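Teaching a pair of grippers to pour, one go at a time

I spent most of an afternoon last month in a small room at Ojala, and I've come home with sore wrists and a new respect for anyone who pours tea for a living. The team there, led by Hamdia Woldemariam, is gathering examples for a learning system they call Luratach, and they let me have a turn.

The idea is simple enough to explain over the phone to my mum (I tried). You hold a gripper in each hand, squeeze, and do an ordinary kitchen job while the cameras on the tools record it. Then you put everything back and do it again. And again! Hamdia's group has 623 recordings so far, made by 11 people, and they'd like plenty more before they start the next round of training.

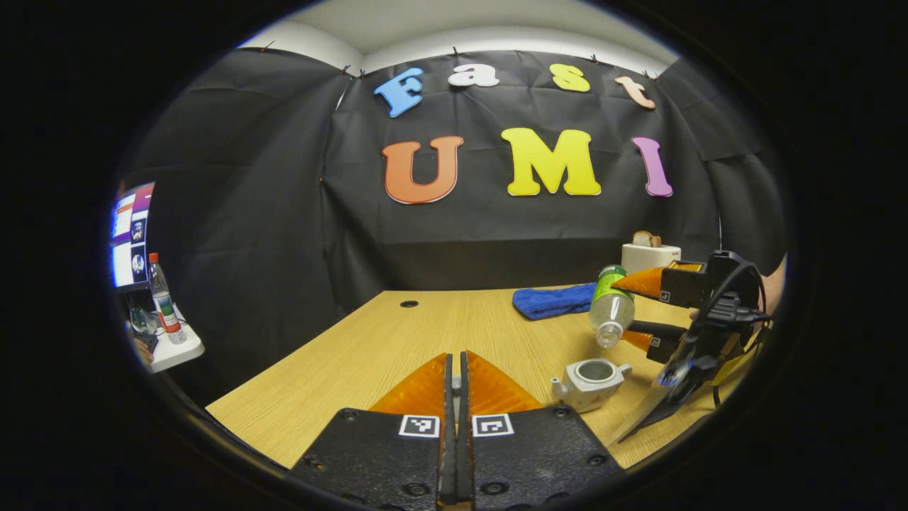
Pouring practice at Ojala: a water bottle tipped over the toy teapot.

I was given the pouring job, and I was dreadful at it. You lose all the feeling in your fingertips, so the bottle either slides about or gets squashed, and my first few tries were kindly marked "spare". Wondimu Tefera, who looks after the recordings, told me the wobbly ones can still be handy. "If everybody pours perfectly, the system never sees anyone put a mistake right," he said, which cheered me up no end.

Of the 623, he reckons 205 are pouring, and he's been through every one of them himself. He throws out any where the tracking markers go out of view for too long. I watched him do a batch and he's very quick, though he did stop to rewind one of mine twice and I didn't like to ask why.

The group moves on to toast next, with 18 people signed up to take a turn in March 2020. Sessions last an hour, there's a break halfway, and Hamdia says left-handers are especially welcome as they've hardly had any. I've put my name down again, wrists permitting.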